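Two arms, one laundry basket: a month with the Larnimmont kit

Posted April 17, 2026
Filed under: Reviews, Robots

I put my name down for the Larnimmont two-arm kit in January and have been using it most evenings for the past month. I paid for it myself. The full price is a good deal higher than the starter set, and the starter set doesn't include the wrist cameras, so if you want to train it on your own tasks you need to budget for the bigger box.

Assembly took two evenings. The frame goes together with hex bolts and the arms mount to a rail along the front. The printed manual covers the frame well and skips most of the wiring. I used the forum for that. Bestport, who I ordered from, sent a replacement for one bad cable without any argument.

The task I picked was laundry: hangers, a rack, a basket, and a few pieces of clothing. The sales page says the kit handles "soft goods," and I wanted to find out how soft. The gripper fingers open wide enough for a bunched-up piece of cloth, and the camera sits close enough that the fabric fills most of the view.

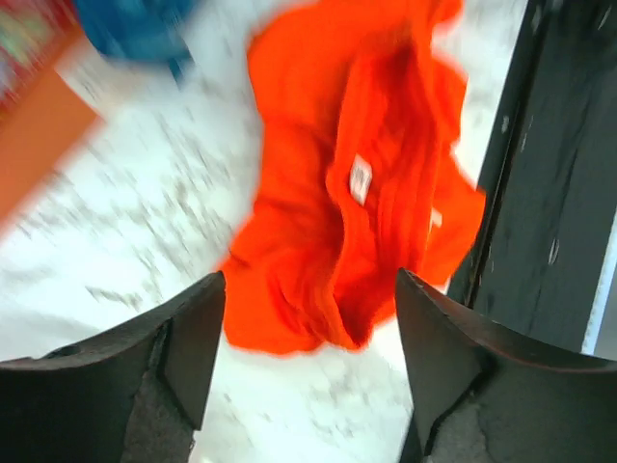 Marisol Quezada wrote in under my first post that thin cotton gave her more trouble than towels ever did, and that she got better results after slowing the wrist down to half speed. She runs the older Zukach arms, so the settings don't carry over directly, but the advice did. Half speed is where I've left mine.

Teaching it works like this. You move a pair of small leader arms by hand, the big arms copy you, and the software saves each run. I have 514 runs saved so far. I threw out 31 of them where I dropped something or started before the recording did. The software makes deleting a bad run harder than it should be — you have to back out two menus and confirm twice.

Hangers are the hard part. A plastic hanger is thin, it swings, and when several are on one rail they hide each other. The wrist view gets crowded with hooks, bars and printed fabric all at once.

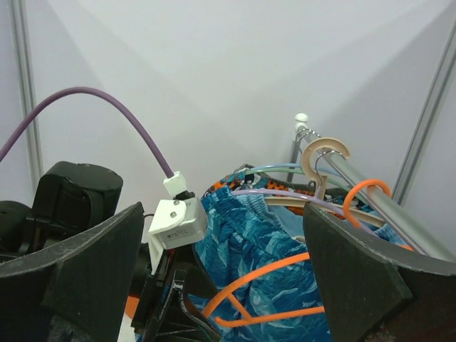
Cable routing is the other thing I'd want to know before buying. The ties in the box are flimsy and I used up the spares in the first week. Leave more slack at the wrist than the manual shows. I had mine too short and the left arm would stop with a fault whenever it reached far out. After I rerouted it the fault went away.

Table space is fine for one person's small load. The arms can each get to their own side without trouble, and the middle is shared, so you need to think about which arm goes first. The software has a setting for that called "yield." Leave it on. 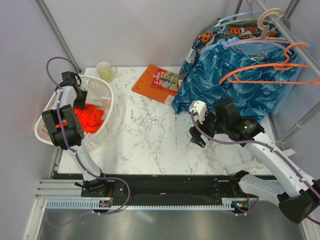

Left arm at the basket, right arm by the hanging clothes.

After 265 runs I trained the first model and it was poor. It went for the right general spot and closed on air. After the full set it was much better with cloth and still so-so with hangers. I'd call it a hobby result. If you're hoping to have your laundry put away while you're at work, this kit won't do that.

I also tried the Lozano soft finger pads, sold separately. They grip cloth a little better and hangers a little worse, and they came unstuck on me once. I went back to the plain black fingers, which scuff quickly but hold up. 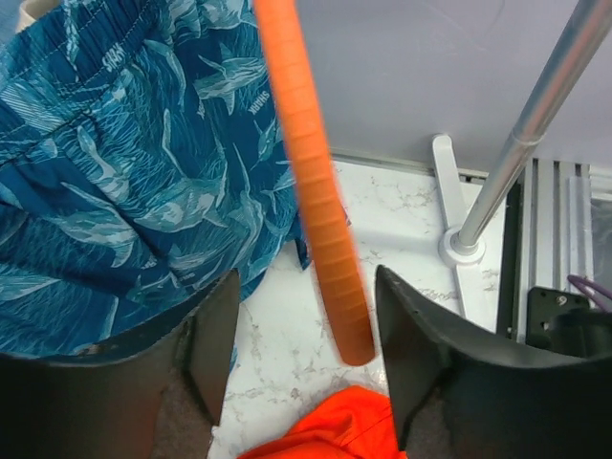 Page last changed: April, to add the notes on finger pads

Noise: quieter than my dishwasher. The motors whine a bit when they hold a position for a long time. Heat has not been a problem, though I shut it off between sessions.

Support has been decent. I sent three questions and got useful answers to the first two within a day. The third, on exporting runs to a different format, is still open.

Would I buy it again? Yes, at the price I paid, and only the full kit. If you already own Zukach arms I'd stay with those and spend the money on better cameras. Next I'm going to try it on socks, and I'll post the settings if I get anywhere.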